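Chapter 7
Comparing Grippers: What a Trial Can and Cannot Tell You

In this chapter
7.1 The number on the front page
7.2 Fixing what should stay fixed
7.3 What counts as a pick
7.4 The edges of the bin
7.5 Reading a table of results

Some years ago Adi Krishnan was asked to choose between two grippers for a parts line at Jasberg. One was the Uven, a two-finger design with long angular fingers. The other was the Wernix, shorter and stiffer and a good deal more expensive. Both sellers sent a report, and both reports claimed that their gripper had beaten the other one. Krishnan read them side by side for an afternoon and found no false statement in either.

You will meet this situation often if you work with robots, and the usual advice is to run your own test. That is fair advice as far as it goes. Most tests that people run for themselves are no better than the ones in the sales reports, and they get believed more because somebody in the building did the work. This chapter is about how such tests go wrong. It spends less time on how to do them well, partly because there are fewer ways to do that and partly because you can't spot a good trial until you have seen several bad ones.

7.1 The number on the front page

Krishnan's first trial used 200 picks for each gripper. The Uven came out ahead, and the plant manager wanted to sign the order that week. Krishnan asked for more time and got it, with some grumbling. When the full run was finished, the log held 2,393 attempts across both grippers, and the lead had shrunk to a size that changed hands depending on which mornings you included.

A longer run helps with one problem only. It makes the result steadier. It does nothing about a test that is steadily measuring the wrong thing, and a big log has a way of making people stop asking what is in it. Of the attempts in Krishnan's log, 258 had been restarted by the operator after the arm paused near a wall. The software wrote each restart down as a new attempt and threw away the old one. Whether those pauses were the fault of the gripper, the controller or the bin was a question the log had no column for.

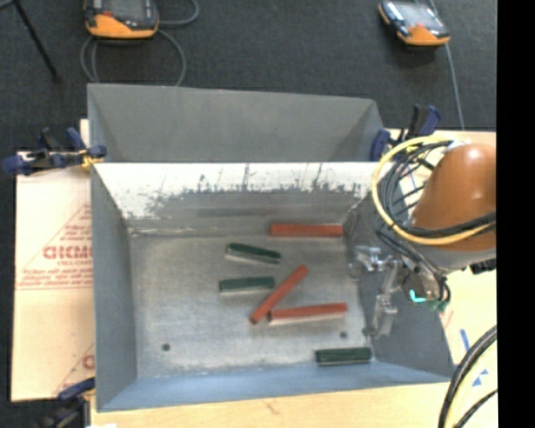 Consider what has to be held still before two grippers can be compared at all. The bin must not shift. A bin that creeps a little during each run will favor whichever gripper goes first, while the taught positions still match the real ones. The parts must be the same parts, and they must be put back in a way that neither gripper has been tuned for. The arm, the speed and the camera settings must match. Even the cables matter more than beginners expect - a stiff loop near the wrist can limit how far the tool will turn, and the limit may be different once a longer gripper is fitted.

None of this is exciting, and that is one reason it gets skipped. The Ngui controller used at Jasberg let each gripper keep its own speed profile, and for the whole of the first trial it did so. The two grippers were never run at the same speed. In other words, the first 200 picks compared two settings files with some metal attached.

Then there is the question of who picks the task. Short blocks and long blocks ask different things of a finger. A block lying alone on open floor is an easy target for nearly any gripper on the market, and a trial made up mostly of such blocks will show that all of them are excellent. Blocks close to a wall are another matter, since the finger has to fit between the part and the metal, and sloping walls make that harder to judge from above. When a report gives one success rate for the whole bin, ask where the failures were. If the author can't say, the rate is close to useless for your purposes, however many decimal places it carries.

You should be just as hard on the word "success." In Krishnan's first log, a part counted as picked once it left the floor. Dropping it on the way to the tray cost nothing. Under a stricter rule, with the part set down in the right place and facing the right way, both grippers looked worse and the Wernix looked less worse. The seller of the Wernix had, of course, used the stricter rule all along.

Before you go on to Section 7.2, find a gripper report that you have some reason to trust and read it again with a pencil. Mark each place where the author made a choice that could have gone the other way. Keep the marked copy, as you will need it for the exercises in Section 7.5. Three marks is a low score.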